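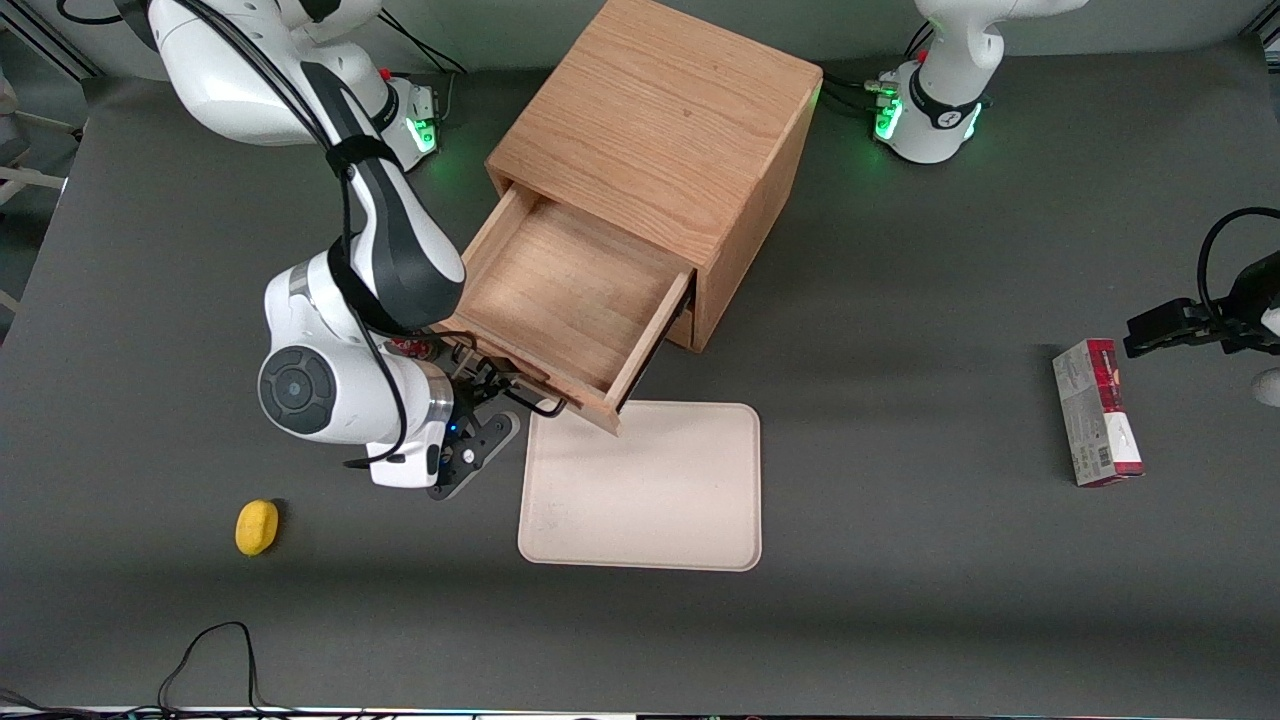

Gresthorpe Small Drawer Set: README

Contents

Pictures and notes on the putting away of small objects: a drawer, a tray, a gray tabletop, and the sort of items that live in everyone's kitchen drawer without ever having been invited. The set holds 2,000 pictures in 70 folders. Folder names follow the order in which Lilla Somogyi made them, an order known to Lilla Somogyi.

The furniture

A small oak cabinet with one drawer that gets most of the work. The wood shows its grain and will show your coffee too, so keep cups off it. Labels use "open", "closed" and "ajar". The last of these caused more mail than the other two put together.

The boxes

Cardboard boxes are logged by their main pattern, so the narrow plaid one goes in as "box, red plaid". Crumpled corners are left alone. We did try flattening them once – they looked worse.

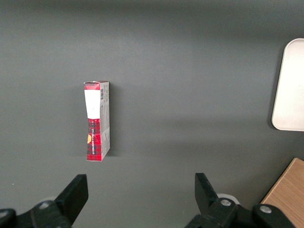
Aranka Antal wrote to ask why boxes are filed by pattern and not by what was in them, given that a box is for putting things in. Fair point. Contents were never recorded, and three of us now remember them differently. The field "contents" stays in the table, blank, for morale.

The bottles

A bottle on its side is "lying", whichever way the cap points. Color comes from what you see first, liquid or plastic, so "red" may mean either or both. Yellow items have their own tag, "yellow", after a long discussion.
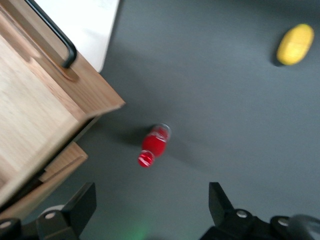 Red bottle beside the cabinet, tagged "lying".

Known problems

Folder 3 uses "shut" for "closed". Folder 70 has two notes files that disagree.

Last edited October 12, 2026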